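Noviembre, 22:40

Cierro el cambio de superficie de la mesa. El tablero anterior devolvía demasiado brillo y los vasos resbalaban al apoyarlos, de modo que lo he cubierto con el tejido oscuro de Skidari, cortado a medida con 2 cm de vuelta por lado. Fijación con cinta de doble cara Barta, solo en el perímetro. Una arruga en la esquina derecha me obligó a levantar un tramo y volver a tensar. Pierdo media hora en eso.

El pedido de vasos llegó incompleto: faltan los dos grises, referencia 2752 del catálogo de Ornusus. Reclamación enviada. Respuesta automática, plazo sin concretar.

Lavado a 40 grados, sin abrillantador. El jabón Flasska deja un olor leve que desaparece tras un segundo aclarado. Anoto que el lavado a mano basta y que no compensa poner la máquina para tan poca carga. Secado al aire, boca abajo, sobre paño de algodón.

Pendiente para mañana: pesar cada vaso en vacío, medir el diámetro de boca y pasar los datos a la hoja. Falta también decidir dónde se guardan; el estante de arriba queda alto y el cajón no cierra si se apilan.

La elección de colores sigue abierta — me faltan los grises para decidir. Sobre fondo negro los tonos claros se separan bien y no hace falta subir la luz. El crema, con ese moteado fino que recuerda a la piedra, es el que más me convence para uso diario. El verde azulado se oscurece mucho por dentro, casi negro hacia el fondo, y ahí costará ver los posos del té. El azul claro tiene un acabado mate, como de tiza, que habrá que vigilar con los lavados. Ninguno lleva asa, así que para líquidos muy calientes seguiré con las tazas viejas. 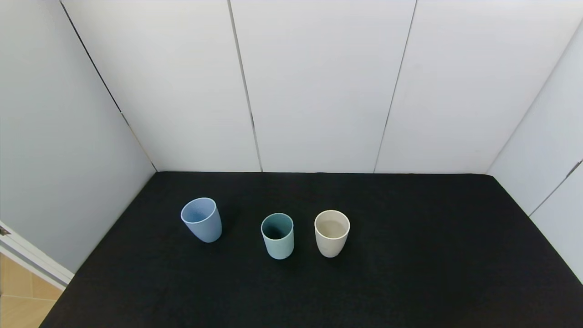
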